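Stacking is still the easy part

July 7, 2026

I get asked every few months whether a machine can put the dishes away yet. My usual reply is a question about which dishes, and in whose cupboard, and people lose interest at that point.

The numbers I trust most are my own, and they are small. Over the spring I logged 266 attempts at short pick-and-place jobs on two arms, one at Skoltmont and one at Valente. Same colored cubes, same taped target, same gripper opening at the start. A stack of three counted as done if it was standing when the fingers backed off and still standing 60 seconds later. The Skoltmont arm finished 76 percent of its runs.

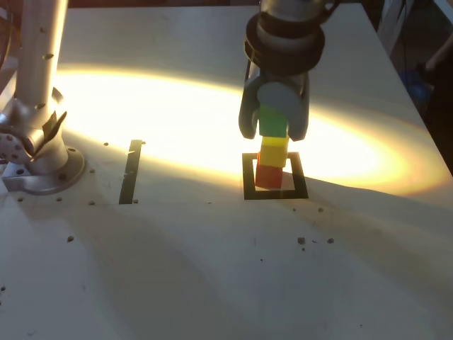
Most of the failures were at release. The grasp was fine, the approach was fine, and then one finger let go a hair before the other and dragged the top cube sideways. Slowing the opening helped. Lighting mattered more than I expected, mainly when glare on the table shifted the color thresholds between morning and afternoon.

Now swap the cubes for cereal bowls. They nest, they are slippery, and the rim you want is usually under another rim. Idalina Garcia tried this at Bretance with a set of 2 bowl sizes and gave up on mixed stacks before lunch. Sorted stacks went better, but a person had to do the sorting.

Shop work is closer. Loading identical blanks into a fixture is a cube problem with a heavier cube, and a fixture does not move overnight the way a kitchen does. I would put an arm on that job today. Laundry I would leave alone.

The Dredero trials start in August, with cups. I'll post the logs.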